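# The Bin Problem

Small-parts storage fails in predictable ways. The most common is mixed depth: short items settle at the bottom of a tall container, and anyone who needs one has to dig. Gion Fuchs, who lays out stockrooms for repair shops, sets container height by the part, with a limit of two layers wherever the part allows it.

His second rule concerns color. Dark parts disappear in dark containers. Gray is a workable middle value, and it shows both black rubber and bright steel under ordinary shop lighting.
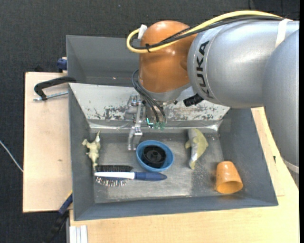 **DRUVALLEY, April** — The Tallico stockroom holds 682 part numbers on 36 shelves. Before the last refit, containers were assigned by supplier. Seals from one vendor sat a full aisle away from the housings they fit.

Anwara Sultana reassigned them by job. Parts used in the same repair now share a shelf, with the most frequent jobs between knee and shoulder height. Slow items went to the top, and anything heavy went low.

Labels took longer than the move. The old ones carried the supplier's code in small type. The new ones show the shop's own number first, then thread size or diameter, and the reorder point last. Sultana prints them on matte stock, which can be read under overhead lights without glare.

Shelf depth is the open question. At 70 centimeters, the existing units accept two containers front to back, and the rear one tends to be forgotten. Fuchs wants shallower shelving. Tallico has priced it for one aisle and will decide on the others after the next stock count.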